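Home Organization for Families – Course Handout
Unit 8: Small Things on a Big Bed
Instructor: Ayanda Shezi

Welcome back, everybody, and thank you for the lovely notes about the linen closet unit – I read every one of them over the weekend with a pot of tea. We move on now to toys, and to the odd little things that travel with toys and end up living among them.

The method I teach is the one I learned from Valentin Renaud when we shared a classroom in Istlow, and it begins on the bed. A bed is a kind height for your back, it gives you plenty of room, and you will want it cleared by bedtime, so the job can't drag on for a week. Spread things out where each one can be seen. Then set a timer for 30 minutes and sort by use:

Play food – cutting pieces go back together before they go anywhere else
Animals and figures
Hair things and beads, which belong in the bathroom or on the dresser
Keepsakes, such as anything from the beach

Please don't rush out and buy containers. A plastic tub that once held cookies does very nicely, and a child who can't read yet will know it by the picture on the label. Large soft things, cushions especially, can stay up by the pillows while you work.

Try sorting these on paper before you tackle your own. 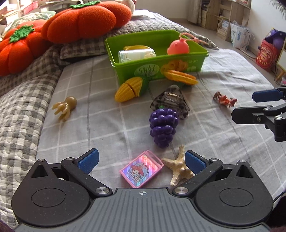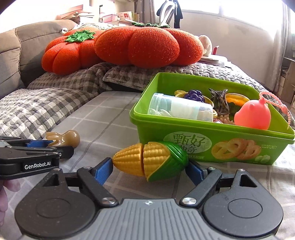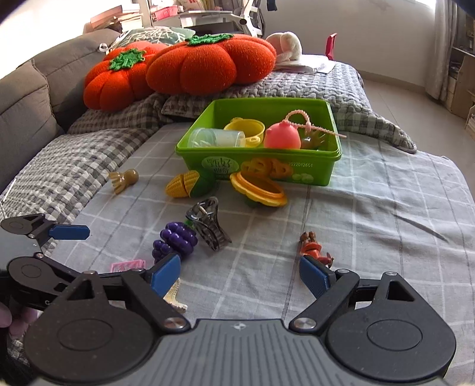
Buckley, 30 Apr 2025

For your practice at home, choose one basket or one drawer, and please only one. Last term a very keen student emptied the whole playroom and we didn't hear from her until January! Write down what you found, which group you put it in, and anything you couldn't place. The corn usually starts a good discussion: is it one toy or two? I keep the halves together, though Valentin would happily argue the point with you for 45 minutes.

Bring your list to our next meeting and we'll go over it in pairs.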